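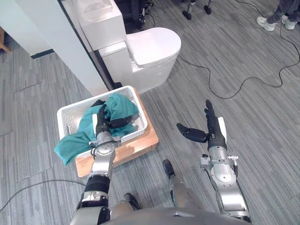
Marcela Hrubý would like it put in writing that whoever stands near the robot ought to have a hand free for the stop button the whole time, and that "close by on the shelf" doesn't count. She raised it on Monday, she raised it again by email, and she is quite right, so it has gone in as item 4 and I've moved everything else down to make room.

Last updated: April

Laundry and bathroom practice area, walking robot with two hands
Floor and handling checks, to be gone through before each session
Checked by: Rostislav Dvořáček
Second reader: Tatiana Šimek

Thank you all for bearing with a longer sheet than last time. I know the old one fitted on a single side and this one doesn't, but several of you wrote such helpful remarks in the margins that it seemed a shame to lose them, so I have typed them in under the items they belong to (tidied a little, I hope you'll forgive me).

1. Cables on the floor
Result: NOT YET, please see comment
Black cable lies across the carpet in wide loops on the toilet side, and there's another that curves past below the stool. On grey carpet they do at least show up well, but a loop is just the thing for catching a foot, whether it's the robot's or yours or mine. Please run them along the wall and tape them flat, or put them under the rubber cover strips from store room 106. If a cable has to cross the walking space, it crosses once, straight, and under a strip.

2. Stool and basket
Result: PASS with a remark
The white basket goes on top of the low wooden stool, which is a comfortable height for the work. Do push down on each corner of the stool before you start and see whether it rocks. Đạt asks whether we could have something grippy between the two, and I think that's a lovely idea, a square of the drawer matting would do nicely. Until it arrives, keep the load light and stop if the basket begins to travel.

3. Cloths and small items
Result: PASS with a remark
Teal cloth hanging over the rim is fine for a picking exercise, and good practice too, as washing never sits neatly at home either. What we want to avoid is cloth long enough to reach the floor, where it can be stepped on. Look underneath the big piece for small ones before you begin. There's a small dark piece of fabric tucked under it on the far side, and if that isn't part of the exercise it should come out and be noted down.

4. Stop button (new, with thanks to Marcela)
Result: to be confirmed by the session lead
One named person holds it and does nothing else. No phone, no clipboard, no cup of tea. Press it once before the first run, with the robot properly supported, and write down that you did.

5. People and distance
Result: DISCUSS
Our rule is that everyone stays outside arm's reach plus one good stride, and I would measure that with both arms stretched forward, as the second arm is easily forgotten when the first one is doing something interesting. Flat closed shoes, please, and trousers that don't trail. Vojtěch Charvát wonders if we might mark the line in coloured tape so that visitors can find it without being told, and I should be very glad if he would do it.

6. Hands and fingers
Result: PARTLY CHECKED
Go over the wrist screws by eye, and by hand only with the power off. The connectors on the forearm and wrist stand proud, so look for threads of fabric caught round them after every cloth session. Both hands carry a white plate on the back, so check those for wobble as well. Never free a stuck cloth while the fingers are live, however silly it feels to walk over and switch everything off for the sake of a towel.

7. Bathroom fittings
Result: PASS with a remark
Lid down on the toilet before starting. The back of the stool is very nearly touching the base, and I would like a hand's width between them so that nothing gets knocked. Stands and equipment kept behind the toilet should be pushed well back, with their own leads tucked in.

8. Paperwork
Result: OPEN
Faults go in the Clundomik log under reference 1063, and near misses go there too, please, even the tiny ones. Tatiana reads them all and she is never cross.

Items 1 and 5 need to be settled before the next run. The rest can be done as you go along, and if anything here is unclear do come and find me, I'm usually at my desk until half past four.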